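Still no audit

2022-03-05

Quick one, I'm supposed to be out the door in an hour. But I sat through the whole council livestream again last night and I need to get this down before I forget who dodged what.

So. Firnstead sold parking tokens. If you missed it – the city signed up with Niltov two years back, you buy tokens on your phone, you park with tokens, leftover tokens were supposed to be refundable. Were. Refunds stopped before Christmas. The opposition bloc says up to 405 households are owed money. The mayor's office says that number is "political." Fine. So what's the number? They wouldn't give one. Three times asked, three times the same sentence about an ongoing review.

I have 70 dollars in there myself. Not going to ruin me. My neighbor has 200 and she's on a pension, and she got a form email telling her to check the app. The app doesnt open.

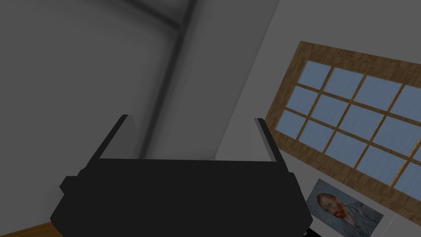 Gripper, open. Simulation render.

What bugs me most is the contract. It went through on the consent agenda, no discussion, in the same batch as the sidewalk salt and a new roof for the bus barn. I went back and read the minutes. One line. And the company that actually holds the money isn't even Niltov, it's something called Prokorby, which has a mailbox and a web page that says "coming soon." Who checked that? Somebody signed off on it.

The opposition isn't covered in glory here either. Half of them voted yes. Now they're on the steps with a banner demanding an independent investigation, state auditor, the works. I agree with the demand! I'd just like one of them to say "we missed it." Would take five seconds.
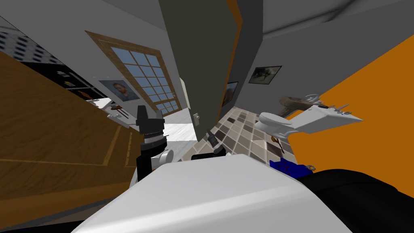
Public comment was the usual mess. Two minutes each, a microphone that kept dropping, and a guy who came to talk about Falcão, the bakery, and its outdoor tables. (He was right about the tables, by the way.) The majority and the opposition have had all winter to sit down together on this and they're about as close to a handshake as the two robot arms up there, one standing nearly straight up and the other off to its right. The vote on the outside audit got pushed to May. May! By then the review will be "substantially complete" and they'll say why pay for a second one.

Things I want to know, in no order. Where the token money is right now, physically, which bank. Why the refund cap got quietly changed to 50 dollars in the terms. Whether anybody at city hall has talked to a human at Prokorby, ever.

I sent all three to the clerk as a records request. Will post whatever comes back, redacted or not. If you're owed money send me a screenshot of your balance if you still have one, and black out your plate number first please.

Ok late now. Comments are open, be nice, teh filter eats links.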